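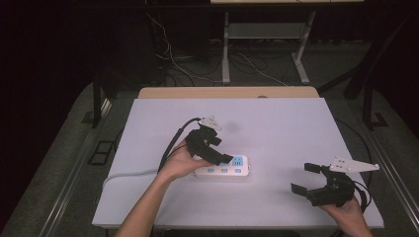
White power strip on a tabletop board, both hands in use.

Dinner at the upper lodge in Orutow without a lift pass: how does the gondola part work?

Posted by Ward Segers, 23 Jul 2021
Tagged: Orutow, restaurants, lifts, winter

We are booked into a rental in Vemow for a week in December and want to eat one evening at Zacharopoulos, the restaurant in the upper lodge at Orutow. Vemow is 17 miles down the valley, so we will be driving up to the base area. Two of the party do not ski and will not have lift passes.

The restaurant's page says "gondola access included with evening reservation." The resort's own page says all foot passengers need a ticket. I would like to know which of these applies, and in particular:

Is the foot passenger ticket waived for dinner guests, or paid and then taken off the bill?
Does the waiver cover the whole party or only the person named on the reservation?
What happens if the upper section closes for wind while people are eating?
Can the skiers in the group stay up there after the last run and meet the others at the table, or does everyone have to come down and go back up?

I have emailed the restaurant and received an automatic reply saying the office reopens in the fall. I have no car restrictions to work around, and we are flexible on the night.

Paraskevi Stamatopoulos

Both pages are correct. They describe different hours.

During the ski day the gondola is run as a lift, and every passenger needs either a pass or a foot ticket, lunch guests included. After the lifts close there is a gap while patrol sweeps the mountain, and then the lower section reopens for the evening. From that point the attendants work from a list sent down by the restaurant. If your reservation is on the list, no ticket is needed and nothing is added to or taken off the bill.

The list shows a name and a party size. It covers the whole party as long as you board together. If you arrive in separate cars, wait for each other at the bottom, or ask the restaurant to split the booking under two names at the same table. They do this routinely.

On the skiers: they can stay at the top, but the dining room is closed between services and the only place to wait is the bar on the floor below. Boots are allowed in the bar. They are not allowed in the dining room, and there is no rental storage upstairs, so someone will have to bring shoes up. Skis go on the outside rack and travel down in the cabin with you. Skiing down after the sweep is prohibited and they do pull passes for it.

Wind: the evening service uses the lower section only, which runs through the trees and is seldom affected. The vertical gain on that section is about 2,000 feet. The upper section, the exposed one, is already closed by dinner time. When the lower section does stop, guests are brought down the service road by snowcat. This happened to us on one visit. It was slow, and the heating in the passenger cabin was poor, so keep your coats with you at the table.

Also note that the cancellation terms are strict. If the gondola is closed before your boarding time, the deposit is returned. If it is running and you choose not to go, it is kept.

Thodoris Spanos

just go to the place in the base village, same kitchen group and you can park outside. food up top is ok, you are paying for the view and in december it's dark by then anyway

Solange Arruda

Agree with the first answer, with one correction and one addition.

The correction: the split booking only works if both names are given when you reserve. Last season they would not change it by phone on the day, and half of our group stood at the bottom until the rest arrived.

The addition concerns parking. The lot beside the gondola is cleared in the evening for plowing. Use the Sukton lot across the bridge, which is free after the lifts close and stays open overnight. The shuttle between the lot and the gondola stops before dinner service ends, so plan on walking back. The path is lit but not always sanded.

For the table itself, ask for the first seating. The second one starts at 7 and the return line for the gondola is longest when it lets out.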